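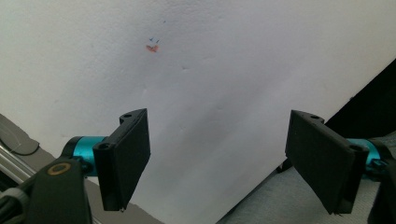 Open day walk-round, Gradano demo room. Checked by Sarahí Ocampo. First off, thank you to everybody who stayed late to set up -- the room looks lovely and visitors should feel very welcome. The white panel is fine to use, though I'd love somebody to wipe off the blue marks and the little orange-red smudge before the doors open.

Floor tape, visitor side: OK
Stop button within reach of host: OK
Group size, up to five per demo: OK, please do hold to it
Finger pinch warning sign: MISSING -- Nayeli Cisneros is printing two
Host briefing: still to do

Recheck before first group.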